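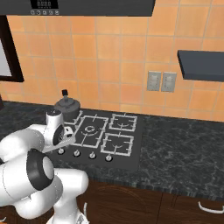

The Trindex kitchen cell is a simulated robot workcell used to prepare and check arm programs before they are run on hardware. It consists of one jointed arm, a fixed kitchen model and a set of movable objects, and it is maintained at the Grestonthorpe site of Bescombe, a maker of test software for service robots. The standard layout places the arm at the left of a four-burner gas cooktop, with the gripper reaching toward the front left corner and a lidded pot standing behind the back left burner. The row of four control knobs runs along the front edge of the cooktop, so a program that turns a knob has to bring the hand in low over the lip of the counter. Most of the setup work on the cell concerns this approach.

Layout

The kitchen model is divided into fixed and movable parts. The countertop, lower cabinets, tiled wall, range hood and wall shelf are fixed. The pot and the knobs are movable, as are the drawers. Each movable part has its own joint limits, friction value and rest position, stored in a separate file from its visible shape. A part may therefore look correct on screen while behaving incorrectly, and this is the most common source of faults in the cell.

The range hood is treated as an obstacle even in programs that use only the knobs. Early versions of the layout left it out of the collision set, and arm paths planned in those versions could pass through it. Programs written for the older layout must be replanned before use.

Setup

A new installation is set up in a fixed order. The base of the arm is placed first, using the mounting point in the layout file. The base height is then compared with the height of the countertop. An error here carries through to every later step and cannot be corrected by adjusting the wrist.

The gripper is zeroed next. It is opened fully, closed on nothing and opened again, and the reported width is recorded both times. If the two open readings differ, the finger joints are reset and the step is repeated.

The arm is then sent through 33 reference poses. Fourteen of these are above the cooktop and the others are spread between the counter, the cabinets and the space under the hood. At each pose the program stops, checks for contact and logs the angle of every joint. A pose that reports contact is marked and the run continues, so that one pass gives a full list of problems.

The last step is a settling test. All movable objects are released and left alone for 254 time steps. An object that drifts, sinks into the surface or shakes in place fails the test. Pots are the usual failures, most often from a contact shape that is slightly larger than the visible one.

Routine care

The reference poses are rerun every Tuesday and after any change to the physics engine. Logs from the previous run are kept for comparison. Small differences in joint angle are accepted, but a new contact is always looked into.

Knob limits are checked separately. A knob should stop at both ends of its travel and should not spring back when released. After long training runs of over 3,000 trials, the scene is reloaded from the original files, as saved states can carry small position errors from one trial to the next.

Common faults

Wrist jitter near the cooktop usually comes from a joint gain set too high. Lowering the gain in small steps until the motion is smooth is the normal remedy. If the jitter appears only when the hand touches a burner grate, the grate's contact shape is at fault and should be replaced with the simplified version.

Slipping on the pot handle is handled by correcting the friction of the finger pads. Raising the grip force instead can push the lid through the pot and is not recommended.

Versions

Release 29 of the layout is the current one. A variant known as Nakpan uses the same arm and poses with the cooktop moved farther from the base. Its settings files are not interchangeable with those of the standard cell.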